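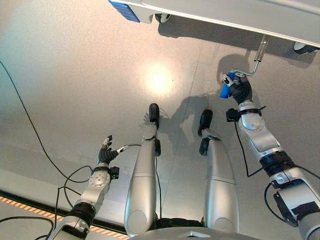

Night desk at Trundmont wrote back that the crank task still stops part way, that the right hand is shut on the blue grip when it does, and could we please look at the wrist before blaming the hand again.

**Ticket:** humanoid cell, crank station
**Opened:** March 29, 2023
**Status:** monitoring

**Symptom**
Right arm halts with a wrist torque fault during the turn. Left arm not affected. Fault clears on reset and comes back within the same batch.

**Checks**

- Grip closing force: within limits. Hand firmware reloaded from the Privent package, no change.
- Crank turned by hand with the arm clear. Moves freely, no tight spot.
- Wrist zero compared with the sheet from September. Offset of 4 counts. Limit is 2.
- Cables on the left side of the cell to be kept outside the striped strip. Added to the start-up list.

**Cause**
Wrist zero had drifted. The controller read the offset as load and added it to the real load at the bottom of the turn.

**Work done**

1. Arm parked, drives off, wrist re-zeroed with the Wirolar jig.
2. Strap on the upper arm module retightened.
3. Test run of 100 turns at low speed: 99 complete, one stop.
4. The single stop logged as a grip timeout, a different code. Timeout left at the default for now.

**Open**
Run 1000 turns at normal speed before closing. If the timeout shows again, send the hand log to Pappas with the fault code and the arm position. Do not raise the torque limit in the meantime.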